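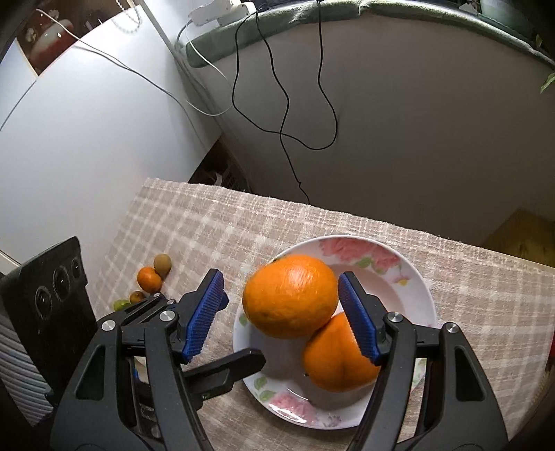 Fig. 1. Two oranges on a rose-rimmed plate, plaid tablecloth, table by the window.

# Tullov Table Fruit

Tullov is a small image set of fruit on household tableware, put together at Kinville for work on sorting, labelling and counting produce in ordinary rooms. Most public fruit sets use a plain grey or white background. This one keeps the patterned cloths and printed plates.

## Contents

- 200 stills, JPEG
- 7 table settings, each with its own cloth and crockery
- one label file per setting (CSV, UTF-8)

Fruit is either on a plate or loose on the cloth, and the two are labelled separately. In Fig. 1 the oranges are `on_plate` and the cluster to the left is `loose`.

## Labelling rules

1. Label each fruit once, even where one partly hides another.
2. Printed flowers and leaves on a plate rim are `decor`. Do not label them as food.
3. A creased or lumpy rind does not change the class. Use the `surface` field – values are `smooth`, `dimpled` and `creased`.
4. Highlights on glossy rind stay inside the fruit outline.
5. If less than 5 per cent of a fruit is showing, skip it.

## Known issues

- Colour balance shifts between settings, mainly those near a window. No correction has been applied.
- Plaid cloth produces false edges at low resolution. Resize to no less than 80 per cent before running edge detection.
- Citrus is over-represented. More stone fruit is planned for January.
- The `stem` field is blank in older label files.

## Use

Free for teaching and research. Keep this file with any copy, and note changes to the labels in `CHANGES.txt`.

Related sets
Bunting Crockery Patterns
Corik Tablecloths and Table Linen
Kinville Pantry Shelves
Tullov Table Fruit – label files only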